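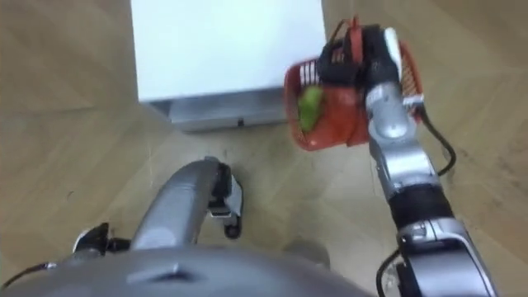 Page 8

Housekeeping Skills, Unit 2: Clearing the Nightstand

A small red basket with a handle is enough for one nightstand. Carry it by the handle and keep the floor beside the cabinet clear.

Step 1. Bring the basket to the nightstand - set it on top if there is space. Put small items in one at a time.

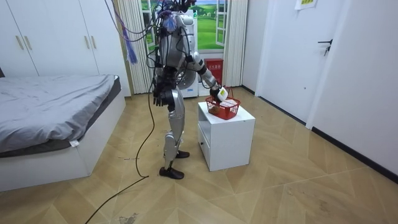

Step 2. Move the basket and wipe the top

Lift the basket straight up by the handle. Wipe the surface from back to front, then the front of the cabinet. Sweep under the front edge last. Students in the Edholm section do this step before the bed is made.
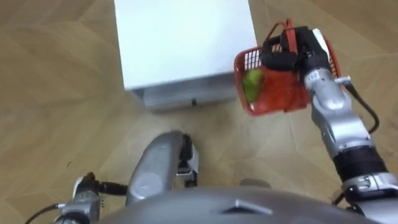
Fig. 2. Red basket held by its handle, near the white cabinet.

Bring your Unit 2 checklist to the Sunday lab in Room 597.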